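Review: the Tandon tabletop pushing kit, after one semester in a school robotics club

We bought the Tandon kit in December to replace the line-following cars our club had been using. Our group meets after school in the old metal shop at Trinwood, and most of the students had done some Python but had never touched an arm. The kit costs $454 with the rod, the mount, the block set and the printed marker. The arm and the table are extra. We already had both.

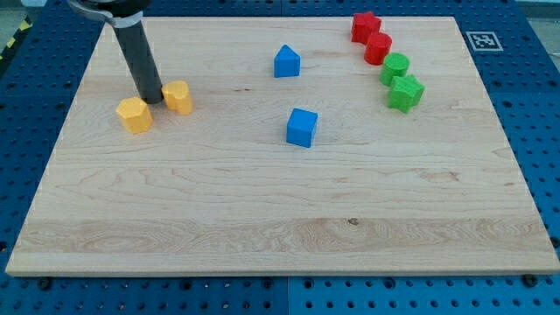 The task our students work on is sorting by pushing. There is no gripping at all. The arm moves a rod across the board and has to get the blocks into groups by color. It sounds easy and the students thought so too, until they tried to push two blocks apart without sending one of them into its neighbors.

The blocks are the best part of the kit. They come in red, blue, green and yellow, and the shapes behave differently enough to be worth a lesson each. A cube pushed off center turns. A cylinder slips off to one side of the rod. The stars are the hardest, as the rod catches between two arms and the block swings around. Britta Hollmann, who runs the club with me, has the students predict the motion on paper before they run anything, and the shapes give them plenty to argue over.

The rod is plain and solid. Its rounded tip hasn't scratched our maple board. The mount is less good. The screws worked loose twice in the first month, and we now check them before each meeting.

The kit doesn't include a work surface. The manual suggests a sheet of white foam board, which slid around and dented. Rüdiger Janssen cut us a maple board and fastened it at the corners to our pegboard table, and results became much more repeatable.

Software is average. Calibration with the marker takes 7 minutes if the lights are even and a lot longer in late afternoon sun. The sample programs ran the first time. The manual has 348 pages, most of them reference tables, and the chapter on color thresholds is missing a step. You have to restart the vision program after saving.

We looked at the Wegener set too. It has nicer documentation, but the blocks are all cubes, and our older students would have been bored by spring.

Good for ages 14 and up, with five students to a kit at most. I would buy it again, but I would budget for a proper board and a set of better screws.

Rating: 4 out of 5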